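Part 3: Getting the board and blocks ready

OK, you've unpacked everything, you've got the pegboard top sitting flat on your table, and you're itching to start sorting. I know the feeling! Give me a few more minutes though, because this is the part I rushed the first time I built a Lerska set, and I ended up doing it all over again after dinner.

What you need for this part:

The pegboard work surface (from Part 2)
The maple board
The bag of blocks
A soft dry cloth
One sheet of sandpaper, 100 grit or finer
A shallow tray or a shoebox lid

Setting the board down

1. Wipe the pegboard with the dry cloth. Sawdust likes to collect in the holes, and if you leave it there it creeps out under the board later. A quick pass with a vacuum hose works too.

2. Run your palm along all the edges of the maple board. If you feel a rough spot, give it a few light strokes with the sandpaper, going with the grain. Don't go at the top face unless you really have to.

3. Pick the nicer side and put it face up. (Mine had one side with lovely wavy grain and one side that was, well, fine.)

4. Lay the board down so you can still see a row of holes on every side. You'll want those holes for the side pegs in Part 5, and Neville Rowbotham, who proofread this guide for me, covered his completely and had to shift the whole thing.

5. Press on each corner. If the board rocks, slide it a little and try again. Still rocking? Check for a stray screw underneath before you blame the wood.

Note: The board is made of planks joined edge to edge, so you'll find seams running lengthwise. They're meant to be there. If you can catch a fingernail in one, send it back before you put any finish on it.

Caution: Keep the board away from radiators and sunny windowsills. Maple moves when it dries out, and I lost a good one in October when the heating came on.

Putting out the blocks

6. Tip the blocks into the tray first, not straight onto the board. The corners on the cubes are sharper than they look and they'll leave little dents.

7. Check each block for leftover bits of packaging, especially in the inner corners of the stars. A dry toothbrush gets them out.

8. Place the blocks on the board by hand, one at a time, in any order you like. I start with the stars and hearts and fill in with the plain shapes. For a first round, mix the colors up and leave a bit of open wood in the middle so there's room to slide things past each other.

9. Let a couple of blocks touch. It makes the sorting more interesting, and younger kids love pulling pairs apart.

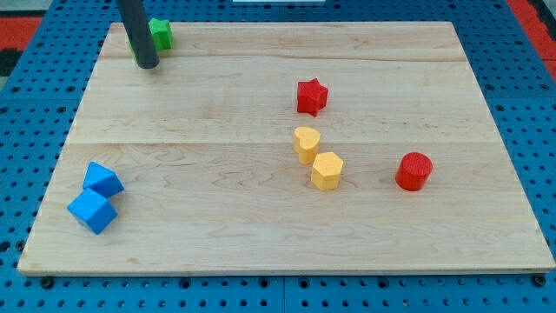 Do I have to sort by color first, or can I go by shape?
Go with whichever you like, but color is easier for beginners and shape makes a better second round. Marijke Hendriks runs the two back to back with her group and says the switch is where the giggling starts.

10. Once you're happy with the layout, walk around the table and look at it from the other side. A heart that's obvious from your chair can look like a lump from across the table, so turn any block that's hard to read.

Caution: Small parts. Keep the blocks away from children under three, and from dogs. I've had to replace a cylinder – the less said, the better.

Looking after everything

11. When you're done, brush the blocks back into the tray with your hand. Don't tilt the board and pour. I know it's tempting.

12. Wipe the blocks with a barely damp cloth and let them dry before they go back in the bag. Skip the dishwasher.

13. Oil the board if it starts to look chalky. I use Pronura board oil, a very thin coat, and leave it overnight. Go lightly near the seams, where oil tends to puddle. If you've got scratches to deal with, sand those out first, finish with 800 grit, and then oil.

Note: If you're storing the set for the summer, stand the board on its long edge with some air on both sides. Szymon Górecki hangs his on the garage wall, and it's still as flat as the day he got it – I'm a little jealous.

If a block goes missing, the spares list is on page 61, with the order form on the page before it. Write down the shape and the color, both of them please! I've mailed out a lot of wrong stars.

Next up is Part 4, the sorting cups.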